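Water Meter Replacement: Frequently Asked Questions

Narden Water Department

Why is my meter being replaced?
Most residential meters in Narden were put in more than twenty years ago. Older meters slow down as they wear and can record less water than a home uses. The new ones are read by radio, so a reader no longer has to come into the yard.

How many homes are included?
The first phase covers 1,328 accounts, all north of Halvorsen Street. Crews have finished 624 of them. The rest are scheduled through June.

Who is doing the work?
Grernico, under contract to the city. Installers carry a photo ID and a work order with your address on it. If you are not sure about someone at your door, call the office before letting them in.

Do I have to be home?
Only if your meter is indoors. For meters in a curb box, the crew will knock first and leave a door tag when they are done.

How long will the water be off?
Usually less than an hour. If your shutoff valve is stuck or leaking, it may take longer, and the installer will talk to you before going ahead.

What should I do afterward?
Run a cold tap for 3 minutes – the bathtub is best, as it has no screen to clog. Cloudy water is trapped air and will clear. Wait until the cold water runs clear before using hot water or the washing machine.

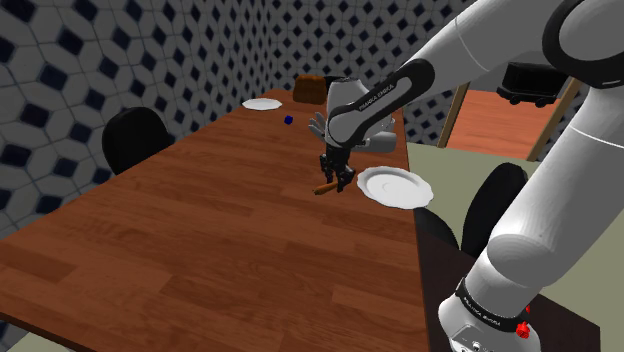 Will my bill go up?
Rates are not changing as part of this project. If your old meter was running slow, your bill may be higher for the same use. Filippos Karamanlidis in billing can compare your readings from before and after the change.

Can I refuse the new meter?
You can keep a meter without the radio unit, but the old meter still has to come out. Ask for the manual read form within 10 days of getting your notice. Manual accounts are read every other month.

Who do I call about a leak or damage?
Call the department and ask for Sadao Onishi, field supervisor. After 5 p.m., use the emergency line printed on your bill.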